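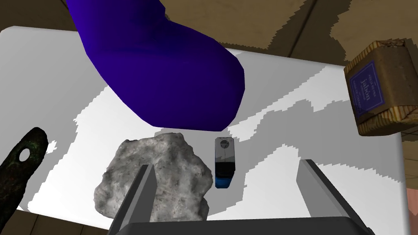
Figure 1. Simulated wrist view, gripper open, with the small container and the rock between the fingers. The blue curved object above them is one of the large occluders used in the clutter set.

Selto project: progress report to the Koubek Fund
Work package 3, simulated grasp data for cluttered tabletops
Submitted by Drahomíra Hrubý, November 16, 2025

1. Status

Work package 3 is on schedule except for the transfer test, which has moved to April. The scene generator is finished and the first full set of simulated episodes has been rendered. Spending is within the approved budget and no change to the staffing plan is requested.

2. Work completed

The generator, Plorkum, places scanned objects on a white tabletop and renders the view from the wrist of the arm. Objects are drawn from a library of 266 scans. The library was built to mix shapes that a parallel gripper handles well with shapes it does not: rocks, boxed and wrapped goods, small containers, tools with holes, and long curved items. Scale is varied on purpose, so an object can be much larger in one episode than in another.

The current set holds 3,324 episodes. Each episode has one target, named in a short text instruction, and several distractors. Objects may lie partly over the edge of the table. We kept these placements after review, as the policy should learn to ignore an item it cannot reach safely. The bar of soap at the upper right of Figure 1 is a case of this kind. Its label reads "jabón" – label text is kept in the original language throughout, and instructions refer to objects by type only.

3. Method

The method under test is view-consistent target tracking. The baseline policy, Olby, picks its target again at every step from the current wrist image. When a distractor covers part of the target, Olby often switches to the nearest visible object and closes on that instead. The revised policy keeps a running estimate of the target position and updates it only when the match to the instruction is strong enough. Between updates it relies on the known motion of the arm.

Both policies were trained on the same episodes with the same number of steps. Evaluation used held-out layouts with new object positions and new lighting. Each policy was trained 7 times from different random seeds.

4. Results to date

The revised policy made fewer wrong-object grasps than the baseline in all seven training runs. The gain was largest in layouts where a big object hung over or behind the target. In open layouts the two policies could not be told apart. Approach time was slightly longer for the revised policy, mainly from pauses while the match score was below the threshold.

Transparent targets remain the weakest group for both policies. The finger approach is usually correct, but the estimated height of the object is often wrong, and the fingers close too high. We have not yet separated the effect of the material from the effect of small size.

5. Problems

Shadow quality is lower than planned. Shadow edges on the table and light patches on the floor show a stair-stepped outline, visible in Figure 1. A test with a finer shadow map removed most of it but increased render time by a factor of three. We trained a small model on each version and found no clear difference in grasp outcome, so the present setting stays for this set. The question will be opened again if the transfer test shows errors near shadow borders.

A second problem was found in the placement code. Large objects were sometimes started in contact with smaller ones, and the physics step then pushed the smaller object off the table before the episode began. A contact check now rejects these layouts – the affected episodes were rendered again and are included in the total above.

6. Next period

– Transfer test on the physical arm, April.
– Additional episodes with transparent targets at several sizes.
– Threshold study for the match score, including its effect on approach time.
– Release of the layout files to project partners, with a short format note.

The transfer test depends on delivery of the replacement wrist mount. The supplier has confirmed the order but has not given a shipping date.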